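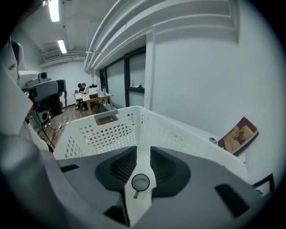
*White perforated basket, rectangular handle cutout at the far end.*

**The basket question, again**

Every August somebody writes in to say that their home would be tidy if only they had the right basket. I've been editing the household pages of this newsletter long enough to doubt it. I own seven baskets. My hallway is a disgrace.

Still, the letters keep coming, and most of them this summer were about the plain white plastic kind with holes in the sides. You can buy it at any hardware store. The claims made for it are large. It breathes. It weighs nothing. It wipes clean. It goes from the dryer to the bedroom to the trunk of the car, and according to one reader in Silletley it "changed how the whole family puts things away." I wrote back to ask how the family was doing a month later. No reply so far.

So let's take the claims one at a time.

It breathes. Fine, there are holes. Air goes through holes. Whether your towels benefit depends a lot more on how damp they were when they went in and how many days you left them there. I put a wet bath mat in the bottom of mine under a pile of T-shirts, as a test, and after 3 days the T-shirts smelled like the bath mat. A holey basket is better than a sealed tub, I'll grant that much.

It wipes clean. The rim does. The holes don't. Lint gets into them and sits there, and if you have a cat you'll be going around with a cotton swab. A hose in the yard works better than any cloth.

It's easy to carry. Empty, yes. A rectangular handle cutout is kind to your fingers until the basket has a week of jeans in it, and then you find out how thin the edge is. Run your thumb around the inside of the cutout in the store. If it feels sharp there, it will feel a lot sharper on the stairs.

Then there's the matter of where it lives. The catalogs from Gratex and Markska both show baskets on open shelves with four folded towels inside, which tells you nothing about a real room. In a real room the basket goes on the nearest flat surface. That surface already has something on it, and whatever that is gets shoved to the back.

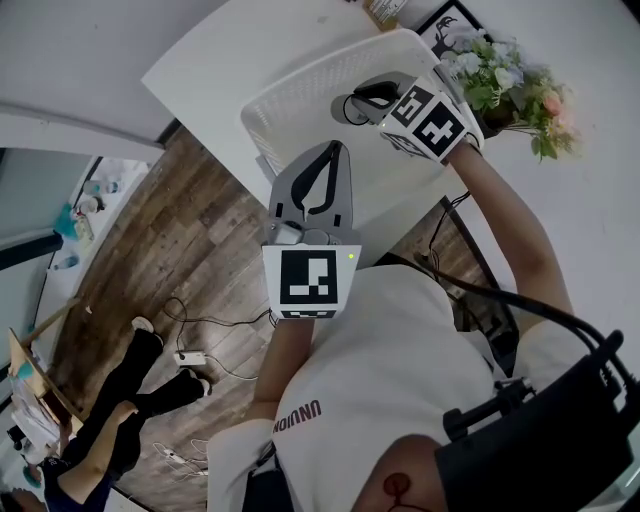
*The basket on a white table, with artificial flowers and a framed drawing of a deer or antlered figure for neighbors.*

My objection to the table is that it makes the basket look like it's staying. Once it has sat next to the flowers for a day or two, people start treating it as part of the furniture, and in go the mail, a phone charger, one sock. If you want to sort on a table, sort on a table, then put the basket on the floor or back in the closet before dinner.

Thiện Huỳnh, who runs the Lương laundromat and sees more baskets than the rest of us put together, disagrees with me. He thinks the table is the best place for it. His argument is that people who sort standing up finish the job, and people who sort on the floor get a sore back and quit halfway. He also says to reach in from the top with both hands and lift things out in a stack, instead of tipping the whole load over and starting from a heap. I tried it his way twice. It was quicker, and I didn't enjoy admitting it to him.

He had less to say for the artificial flowers. In his view they collect dust and the dust ends up on the clean wash. I think he's overstating it, but I did move mine.

As for whether you need a new basket: check what you've got first. If the rim isn't cracked and the handle doesn't bite, keep it. If you do buy one, buy one size smaller than you want. A big basket just holds more of what you haven't folded.

Letters on lint, handles and cats to the usual address. Please no more photos of linen closets.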